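4.2 Reopening mornings and the people at the door

We had gone to Estusstead expecting to write mostly about signs. The indoor play park there had put up a great many of them before it let families back in, and our first plan was simply to ask visitors which ones they remembered. What we heard over the first few mornings changed our minds. Parents would glance at the boards, nod politely, and then walk straight up to whichever member of staff happened to be nearest and ask the very thing the board had just told them (where to queue, whether the café was open, whether grandparents counted towards the family group). We began to keep a tally of these conversations, and by the end of August we had 2691 of them written down, some in rather hurried handwriting.

The greeters at the door were mostly part-time staff, 18 of them in all, and they were very generous with their time when we asked them to talk to us. Many had worked at the park before it closed and were plainly glad to be back. One told us that she had learnt to smile with her eyebrows, and that small children seemed to understand this sooner than their parents did. Another kept a steady patter going along the whole length of the queue, and we noticed that the gaps between families held up far better on his shifts, though we would not want to make too much of that from one cheerful man. 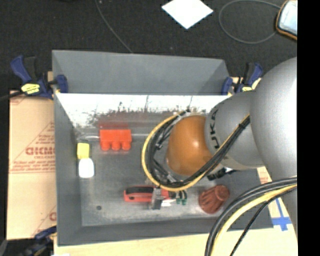

Ye-ji Myung

Figure 3. A red-orange toy block in a grey metal bin.

Waiting turned out to matter a good deal more than we had supposed. Visitors were let in by timed ticket, and those who got inside within ten minutes of their slot were, on the whole, happy to follow whatever they were asked to do once they were through. After a wait of nearly 30 minutes the mood was quite different. People were still kind to the staff, we should say, but they bunched together near the entrance, and the reminders had to be given two or three times over. Gatti and Greco found much the same thing in their study of the Tesura water park, where the longest queues also brought the most crowding at the lockers, and they suggest that tired families simply stop listening. Our own notes would support a gentler reading. Several parents told us that they had heard the reminder perfectly well and were just too busy keeping hold of a toddler to step back.

We also spoke at some length with 27 families as they were leaving, usually on the benches by the car park, with coats being put on and snacks handed round. Almost all of them said they would come again. When we asked what had made them feel comfortable, they talked about people far more often than about arrangements: the lady who had remembered a child's name, the young man who had walked them to the quieter side of the hall. Only four mentioned the floor markings, and one of those thought they were part of a game.

There were differences between days, of course. Monday was the quietest morning and the one on which greeters had time to chat, and it was on Mondays that we saw the fewest repeated reminders. So-yul Ryu, who carried out most of the weekend observations, noted that by Saturday lunchtime the same greeters had fallen back on short phrases and hand signals. We return to the matter of staffing in section 5, where the rota used at Estusstead is set beside the one at Piras.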